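Household Waste and Local Government
Course notes, unit 5: Who pays for the bin?
Prepared by Chaimae Bouazza

These notes go together with the reading packet. They do not replace it. Please read the chapter on municipal fees first, and then come back to these pages. Words that you should know for the written test are explained when they appear the first time.

1. Where we stopped

In unit 4 we looked at how towns began to collect waste as a public service. In the beginning the reason was health. Streets with food remains brought rats, and the doctors of that time believed also that the bad smell itself carried disease. They were wrong about the smell, but the streets became cleaner anyway. The cost was paid from general taxes, and a household paid the same whether it threw out much or little.

This arrangement is called flat financing. The household does not see a price. It sees a tax bill in which waste is one line among many, and in some towns it is not even a separate line.

In this unit we ask what happens when the town starts to show the price.

2. Three ways to charge

Flat fee. Every household pays the same amount per year. It is easy to manage and easy to predict. A retired person living alone pays as much as a family with teenagers, and many people find this unfair.

Fee by size of household. The town charges by number of residents, or by floor area. It is a little closer to the real use of the service, but the household still cannot lower its bill by throwing out less.

Unit pricing. The household pays by bag, by container or by weight. In the literature you will also meet the name "pay as you throw." Here the bill changes with behavior. This is the method that economists usually like and that town councils usually fear.

Many real systems are mixed. A common form is a basic fee, which covers the trucks and the staff, plus a smaller fee for each bag. When you describe a system in your paper, always say which part is fixed and which part is variable. Every year I get papers where this is missing, and then it is not possible to follow the argument.

3. What counts as one unit of waste?

This question looks simple, but the whole system depends on it. If the unit is volume, people press the waste down. It is known by the name of "the Seattle stomp," after a city where residents learned to step on their trash to make it fit in a smaller can. The number of containers goes down much more than the weight does. If the unit is weight, pressing does not help, but wet kitchen waste becomes expensive, and the trucks need scales.

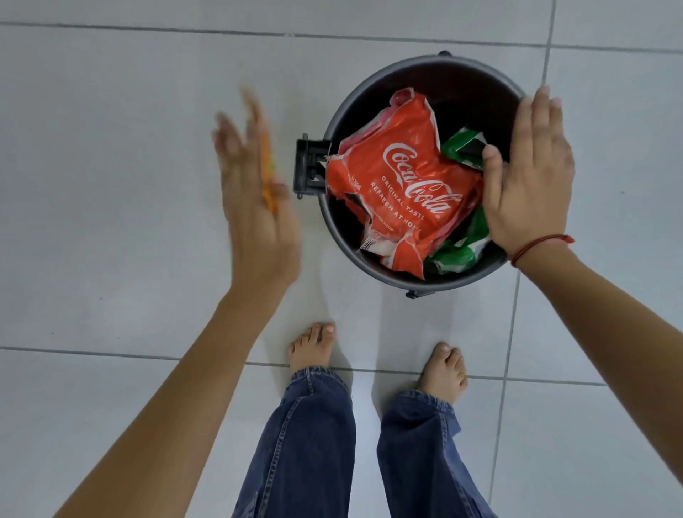

Volume and weight give very different pictures of the same material. Packaging is the best case for showing this. Food remains are heavy and take small space, while film, foam and empty containers are light and take a lot of space. Consider a plastic wrapper like the red Coca-Cola one lying crumpled in the bin: on a scale it is almost nothing, and yet a few of them, not pressed together, can take the room of a full meal's leftovers. Under a fee by weight the household has nearly no reason to think about such an item. Under a fee by volume it has a reason, but perhaps only a reason to fold it smaller. For the test, you should be able to explain both effects in your own words and say which one a town would prefer if its main problem is a full landfill.

A landfill, I remind you, fills by volume. But the waste is compacted there by machines, so the volume in the kitchen is not the volume in the ground. A town that pays the landfill by weight and charges the residents by volume has two different measures in one system, and its income and its costs can move apart.

4. Case: Grurkdale

Grurkdale is a town of 1,973 households. Until the change, it used a flat fee. The landfill contract was due to end in May, and the new contract was more expensive. The council had to choose between a higher flat fee and a new system.

They chose a basic fee plus a paid bag. The bags were sold in grocery stores, and only waste in these bags was collected. Paper, glass and metal could be brought to the depot at Fekeck without payment. Plastic packaging was at first not accepted at Fekeck, and this point became important later.

In the first year the collected waste fell by roughly a fifth. The council was happy and announced this number in the local newspaper. You should be careful with such a number, for these reasons:

The year before the change was a year with much building work, so the starting point was high.

A part of the waste was moved to another place. The neighboring town, Villca, reported more bags in its public containers, especially near the road to Grurkdale.

The number includes only the waste collected at the house. What residents brought to Fekeck was counted in a different table, by a different office.

I do not say the reduction was false. I say that the true reduction is smaller than the announced one, and that with the published data we cannot know how much smaller.

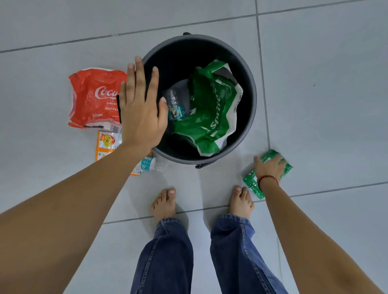

5. The question of plastic

After the first year the council received 74 written complaints. The largest group of them was about plastic packaging. Residents said: we pay for the bag, the bag is full of packaging, and we did not ask for this packaging. The store decides how the product is wrapped, and we pay to throw it away.

This is a serious argument and not only a complaint. It brings us to the idea of producer responsibility. The term means that the company which puts a package on the market must pay for its collection and treatment later. The cost is then included in the price of the product. The resident still pays in the end, but he or she pays in the store, where there is a choice between one product and another, and not at the curb, where the choice is already made.

Unit pricing and producer responsibility do not exclude each other. They act at different points. Unit pricing acts on the person who throws out. Producer responsibility acts on the person who designs and sells. A difficulty comes when both exist and nobody has decided clearly which waste belongs to which system. Then the household may pay two times for the same item, once in the price and once in the bag.

Grurkdale answered by opening a plastics container at Fekeck. The sorting was given to a private firm, Padero. In the first months Padero refused a part of the material, with the explanation that it was mixed with other waste. Here we see a known side effect: when one container costs money and the other one is free, some of the paid waste will go into the free container. The technical word is contamination. It does not mean poison, it means only wrong material in the stream.

6. Fairness

Students often write that unit pricing is fair "because the polluter pays." This is one meaning of fair, but please look at others too.

A family with a baby has diapers and cannot avoid them. A person with a medical condition may have a lot of waste from treatment. A person in a small apartment has no place for four or five separate containers, while the owner of a house with a garden can compost and save bags. So the fee falls harder on some people, and often they are people with less income.

Towns have different answers. Some give free bags to families with small children. Some lower the basic fee for low incomes. Grurkdale gave one roll of bags per child under 3, on request at the town hall. The request had to be made in person before noon, and few parents used it. A right that is difficult to use is a smaller right than it looks on paper, and in your analysis you should always check the procedure and not only the rule. 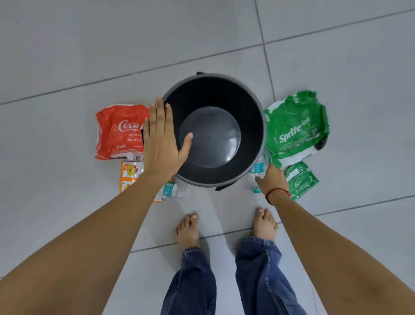

7. What we can say about behavior

Studies of unit pricing agree in general on the direction: when there is a price per unit, households put out less mixed waste. They do not agree on the size of the effect, and they agree even less on what happens to the missing waste. There are four possible ways for it to go:

It is recycled or composted.
It is never created, for example because people buy differently.
It is put in the container of someone else, at work or in a public place.
It is burned or dumped illegally.

The first two are what the town wants. The third only moves the cost. The fourth makes damage. A good evaluation tries to measure all of them, but usually only the first is measured, as it passes over a scale.

One more point about time. The effect in the first months is often strong because people are paying attention. Later the new fee becomes normal. Some of the effect stays, some of it goes away. An evaluation after one year cannot tell you which part is which.

8. Written work

Choose a town that you know. Find out how its residents pay for waste collection and describe the system in two pages. Your paper must include the fixed part and the variable part of the fee, the unit of measure, and what is accepted for free. Then propose one change and discuss who would pay more after it and who would pay less.

Use the documents of the town when you can find them. If a number is missing, write that it is missing. Do not estimate it silently.

Papers of students who work in pairs should have both names on the first page. The reading for unit 6 is the chapter on landfill contracts, without the appendix.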